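When I asked Assunta Grasso how she'd spend an equipment budget, she laughed and said, "Slower than last time!" She plans purchases for Pritdale, a small shop that works on two-armed robots for kitchens, and she'd just closed out her list when I caught her over coffee.

I figured we'd talk about arms. She wanted to talk about cups (and I loved her for it). "Everyone prices the arm and forgets the glassware," she told me. "Budget for breakage, and for stuff in different shapes."

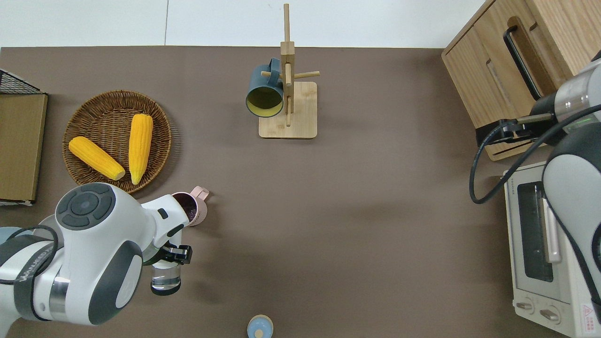

## Two arms or one?

Two, she says, if you can swing it. Her quotes came from Lenemau and Kragh, and the gap between them was $3000 -- enough to make her read every line of both. "One of them left out the grippers. You've got to call and ask, you really do."
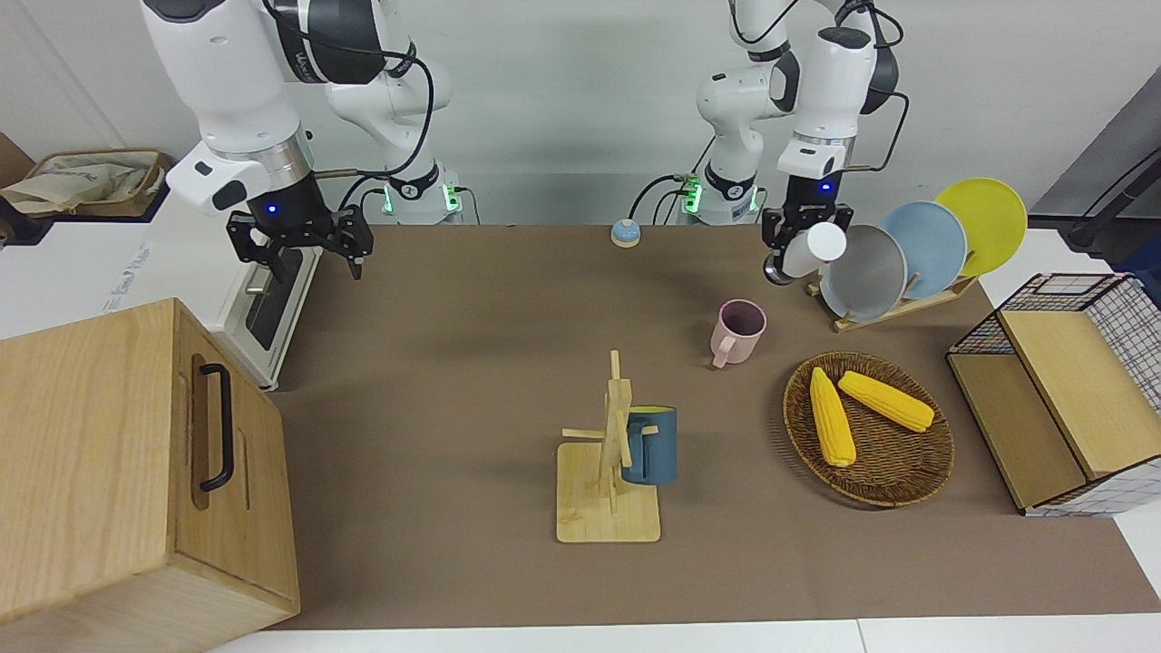 *Both arms over the table, with a cup in the left gripper.*

She also keeps $1000 back for things like spare fingers and cables. I asked if that was a lot. "Ask me in March," she said. 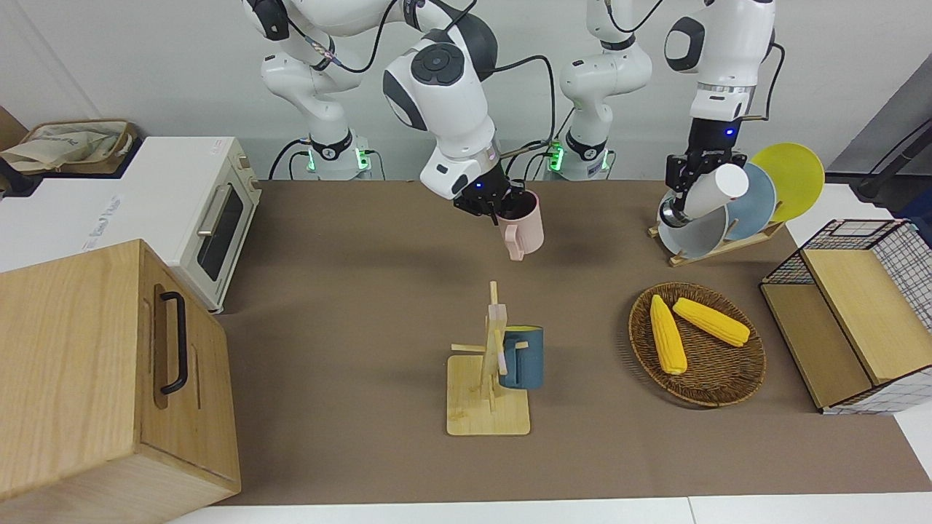 ## The cheap stuff

My favorite part! The mug tree, the plates, the basket and the corn all came out of one little line on her sheet, $100, and she spent 70 of it. "Buy a mug tree before you buy a second computer," she said, and I think she meant it.

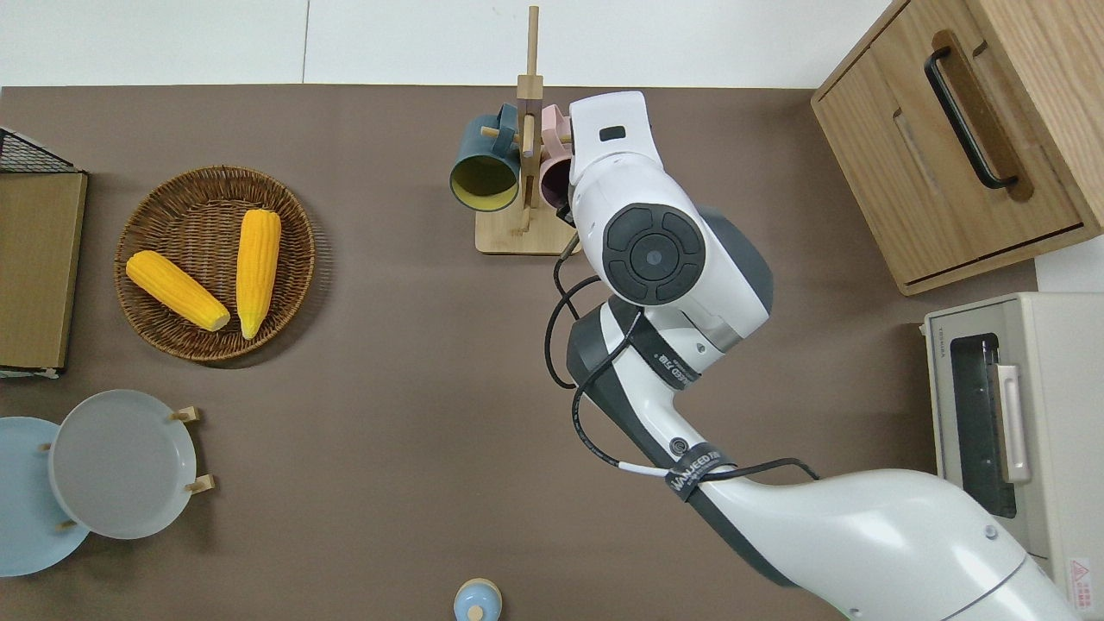 Assunta's next big decision is a service plan from Grirkitz, and she's torn. The plan covers the arms but leaves out cable wear, and she worries about that. Look at how those black cables run down past the elbow, held with a couple of straps, and you can see why she'd ask. She's sent the question in writing and is holding the order until she gets an answer.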